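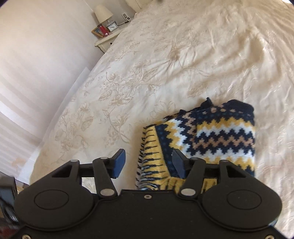
Feven Alemayehu objected, when the plan was first read to the staff, that a sweater folded well on a bed says very little about how a room is kept, and that the people who keep the rooms should decide which tasks go to a machine. Her remark is quoted in most later accounts of the automation of housekeeping at Larken, and it is often taken as the start of the staff agreement described below.

Automation of housekeeping at Larken

Larken is a residence with furnished rooms for long-stay guests, located in the town of Memance. The automation of its housekeeping means the gradual introduction of robot arms and hand-held gripping tools into the daily care of rooms and clothes. The work was started under an agreement dated 22/07/2021 between the residence and the engineering firm Vondráček. The software which plans the movements of the arms is named Skuria.

Background

Before the agreement, the housekeeping at Larken was done fully by hand. Each housekeeper had a fixed group of rooms and was responsible for the beds, the surfaces, the small laundry and the putting away of clothes. Guests stay for long periods and many of them ask that their clothes be folded and left on the bed, where they can choose what to wear and what to put in the closet. This service, known in the house as the laying out, took a large part of the morning.

The management gave two grounds for the change: the difficulty of finding new housekeepers, and the number of shoulder and wrist complaints among the present ones. The staff accepted the second ground more easily than the first. Syafiqah Chin, who then led the morning shift, wrote in her notes that the difficulty of finding people came mostly from the working hours, and that a machine would leave the hours as they were.

Equipment

The system has two parts. The first is a wheeled base with an arm, which stays in the linen room and folds towels, pillowcases and simple garments. The second is a set of 14 hand-held grippers with two fingers each. A housekeeper holds the gripper, opens and closes the fingers, and does with it the same task she would do with her hands. A camera on the tool records the movement, and the records are later used to train the arm.

The grippers are used in the rooms, on the beds themselves, because the firm wished to have records from the real places of work. A made bed is a difficult surface for a machine. A smooth bedspread slides under the garment, a printed pattern can be mistaken for an edge, and a crease in the cover can look like a fold in the clothes. Thick knitwear brings other difficulties. It does not keep a sharp fold, and where the knit has bands or zigzags in several colors, the layers are hard to tell apart from above. Cotton shirts and towels were handled by the arm much earlier than sweaters.

Introduction

The introduction went in three stages. In the first stage only the linen room was changed. In the second, a part of each morning shift was set apart for recording with the grippers. In the third, which started in April of the following year, the arm was given the first garments of guests, only with the written consent of the guest.

During the second stage the recording was slower than expected. The fingers of the gripper cannot feel the cloth, and experienced housekeepers, who are used to judging the fabric by touch, often needed longer with the tool than newcomers did. Some of them held the gripper in one hand and helped with the other. The firm at first asked that such records be deleted. After a discussion with the staff they were kept in a separate group, and the software later used them for tasks with large pieces, such as blankets.

Changes in the work

The time spent on folding in the linen room became shorter by nearly a half. The laying out in the rooms changed much less, and at the end of the third stage it was still done mostly by hand. The housekeepers therefore spend a greater share of the day in the rooms than before, and a smaller share standing at the folding table.

The change was received in different ways. Those with wrist complaints described the lighter linen work as a relief. Others missed the linen room as a place where colleagues could sit and talk, as the room is now noisy and partly closed by a safety rail. The order of the day has also become stricter. The arm must be filled at fixed times, and a housekeeper who is held up by a guest has to call a colleague to do it.

A new position, called the recording lead, was created. The recording lead chooses the tasks of the day, checks that the tools are clean and charged, and decides which records are sent to the firm. Chin was the first person in this position. She introduced the rule that papers, photographs and medicines of the guest are put out of view before a recording is started, and that no recording is made while the guest is in the room.

Staff agreement

The staff agreement was added to the contract after the first stage. According to it, the recordings may not be used to measure the speed of a single worker, and the time spent with the gripper is paid at a higher rate than ordinary work. The housekeepers may refuse a task which they find unsuitable for recording, without giving a reason. It also says that any new task for the arm must first be proposed at a meeting of the shift.

Alemayehu, who spoke for the staff in these talks, had also asked for a share of the income from any later sale of the records. This point was not accepted. In its place, the firm agreed that records made at Larken would be used only for the Larken system unless the staff gave a new consent.

Criticism

Critics of the project have pointed out that the housekeepers teach the machine a skill for which they themselves never had a formal certificate, and which was not reflected in their pay before the recordings began. A second criticism concerns the guests. Some of them said that they did not mind the arm but wished to know which of their clothes had passed through it, and the written consent does not give this information.

See also

Domestic laundry
Hotel housekeeping
Learning from demonstration
Occupational strain of the wrist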